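Breakfast Sandwiches, Slowly — my notes for the Purnetti evening

Slide 1. Welcome
Say hello, thank Yoon-hee Seol for the invitation, and let people find their seats. Then ask who had toast this morning (wait for hands, there are always more than you'd expect!).

Slide 2. The plate comes first
Bread down, lettuce on top, and only then do we worry about the toast. Mention the little divided dish of seasonings at the back of the table — I love having those within reach.

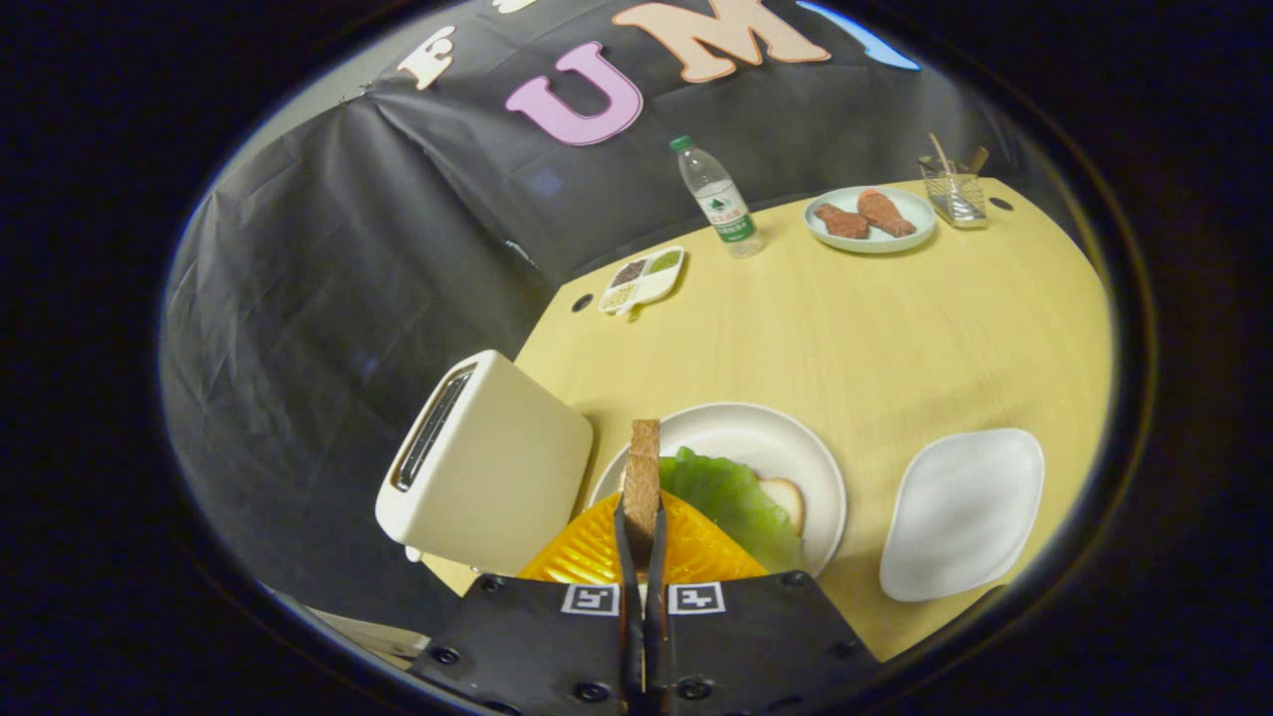 Slide 3. Bread in the toaster
Talk for 5 minutes here, no more. Tell the story of Fadime Ateş and her tall slices, which always stuck up over the rim and came out pale on top.
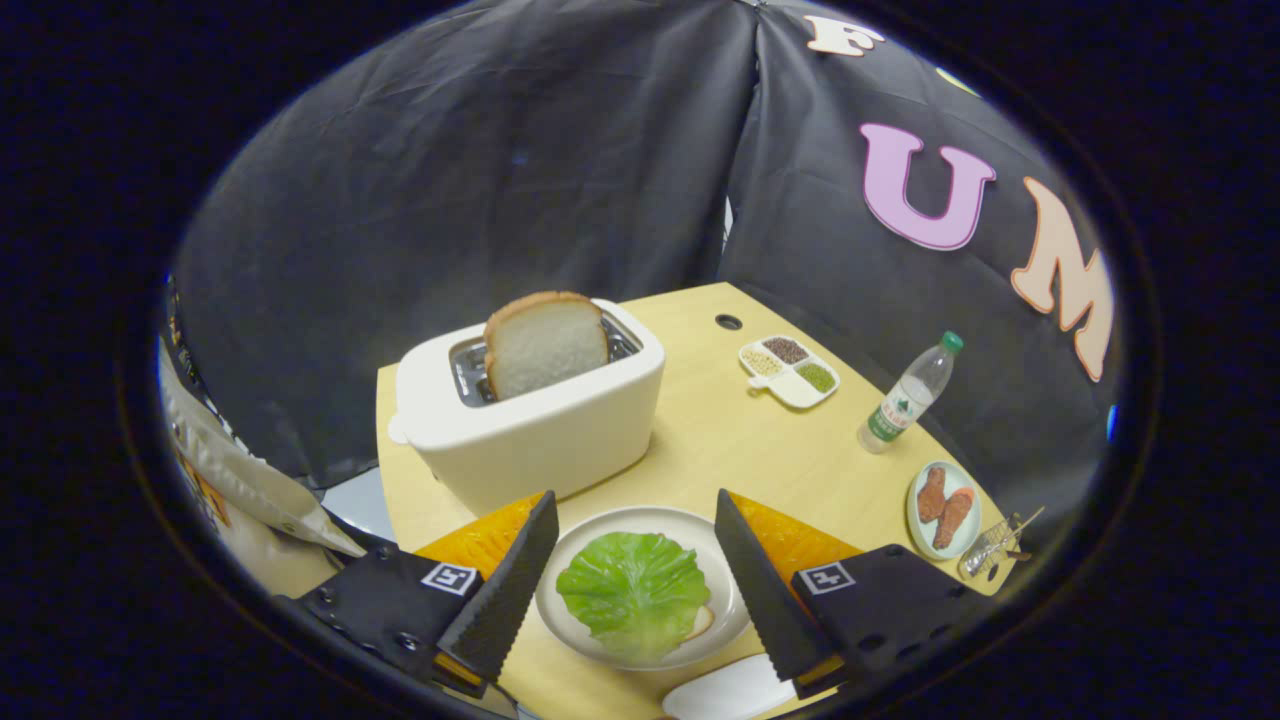
A slice standing in the toaster, lettuce waiting on the plate

Pause for questions, then on to spreads.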